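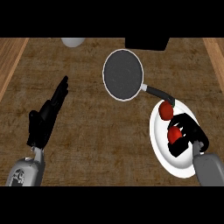 Dried chestnuts: soak overnight or straight in the pot?

Search this forum Search Advanced
Reading time: 4 minutes
Last updated: Thursday, March 5, 2020

plumduff
Quick one hopefully. Got a bag of dried chestnuts from the Vondel shop on the market road, never cooked with them before, only ever the vac packed ones at Christmas. They're like gravel. Packet says soak 2 hours then boil. My neighbour says overnight or don't bother. Want them for a braise with chicken thighs on Saturday. Which is it?

oddsocks_kitchen
Overnight. Cold water, lots of it, they swell. Change the water once if you remember. Then pick out the brown skin from the creases with a cocktail stick, boring but it goes bitter otherwise.

gravyboat71
Never soaked one overnight in my life. Boiling water from the kettle, lid on, leave it till it's cool enough to put your hand in. Done. Then into the braise for the last hour.

oddsocks_kitchen
And they come out hard in the middle, I've had them like that. Like biting a pencil rubber.

gravyboat71
Depends how old they are surely. Mine are fine. Fresh stock from a shop that sells a lot of them, not something that's been on the shelf since the year dot.

plumduff
No date on mine that I can read, it's smudged. They smell ok? Sort of sweet and a bit smoky. Is smoky right

tinned_pears
Smoky is right for some of them. The Italian style ones get dried over a fire, the Chinese ones mostly not, or not so you'd notice. If yours are smoky go easy on anything else strong in the pot. I did them with smoked bacon once and it was like eating a shed.

oddsocks_kitchen
^ agree. Leave bacon out. Chicken, ginger, spring onion, soy, bit of sugar, splash of rice wine. That's it.

plumduff
No bacon was planned! Was going to use star anise though, is that too much

tinned_pears
One. A whole one, not one per person.

mo_hob
Coming in sideways but has anyone tried the Fairclough ones in the tin. Already cooked, in water. Saves all this

gravyboat71
Tinned go to mush in a braise. Fine for soup. Fine for stuffing. Not the same thing at all, the dried ones keep their shape and soak up the sauce, that's the whole reason to use them.

mo_hob
Fair enough, I only do soup

harebell
Can I just say the soaking water, DON'T chuck it. Everyone chucks it. It's sweet, lovely in the braise instead of stock.

oddsocks_kitchen
First soaking water goes down the sink in my house. Full of dust and bits of skin and it's bitter.

harebell
Strain it then. Through a bit of kitchen paper. Tasted it before I used it and it wasn't bitter at all.

oddsocks_kitchen
We'll have to differ. If you've soaked overnight in a warm kitchen I wouldn't want to drink it either. Fridge if you're doing it overnight, should of said that in my first post.

harebell
Yes fridge. Obviously fridge.

gravyboat71
Another point for the kettle method then

plumduff
Ha ok. So what I'm getting is: overnight in fridge to be safe, pick skins, maybe keep the water if it tastes nice. How long in the pot after that? And does salt matter, my mum always says no salt on beans till the end

tinned_pears
Forty minutes at a low simmer then start poking them with a knife. Could be an hour. Should slide in with no crunch. Salt I don't think makes any odds with chestnuts, soy goes in at the start when I do it and they soften fine.

gravyboat71
Soy at the start is wrong imo, sauce reduces and you're left with something too salty to eat. Half at the start, half to taste.

tinned_pears
Half and half is fine, that's sensible. Same result if you're careful though.

harebell
Also brown the chicken first skin side down, take it out, chestnuts in the chicken fat for a few mins before any liquid. Makes a big differnce. They get a bit of colour on.

oddsocks_kitchen
Yes to this. Best advice in the thread.

mo_hob
What about a slow cooker. Mine's a Prondeo, low or high?

harebell
Low, all day, but chestnuts still need soaking. Don't put dry ones in a slow cooker and hope. I did it last November and we had toast.

gravyboat71
Pressure cooker if you've got one, no soak at all, 25 mins. Will get shouted at for this

oddsocks_kitchen
You will. They split.

gravyboat71
Some split. I don't mind a few broken ones, thickens the sauce.

plumduff
No pressure cooker here anyway. How many grams for 4 people? The bag is 530g and I don't want chestnuts for a fortnight

tinned_pears
They nearly double. 150g dry is loads for four with a kilo of thighs. Keep the rest in a jar, tight lid, somewhere cool. Check for moths. I mean it, little webby stuff in the corners, if you see that bin the lot.

harebell
Or freezer. I keep mine in the freezer, no moths.

plumduff
Freezer is full of peas but will make room. Thanks all, putting them in to soak Friday night

rackety
Late question, where are people buying these? Nothing near me. The Pirkbridge supermarket had fresh ones before Christmas and nothing since

mo_hob
Try the baking aisle?? or health food shop, they had them loose in mine

oddsocks_kitchen
Chinese or Italian grocer first. Health food shop will want twice the money. Look for whole ones, pale cream colour, not many broken and no little pin holes.

plumduff
Back. Did overnight in the fridge, skins took me AGES. Kept the water, it was sweet, harebell was right about mine at least. Two of them still had a hard bit after an hour but the rest were lovely, soft and a bit floury and all sticky from the sauce. One star anise was plenty.

gravyboat71
Hard bit even after overnight. Just saying

oddsocks_kitchen
Two out of a whole pot! Old ones. Give it another 20 mins next time and put the lid on properly.

harebell
Glad the water worked. Leftovers are good with plain rice the next day, add a splash of water when you warm it up as the chestnuts drink everything

rackety
Found some at the health food shop. Twice the money, yes.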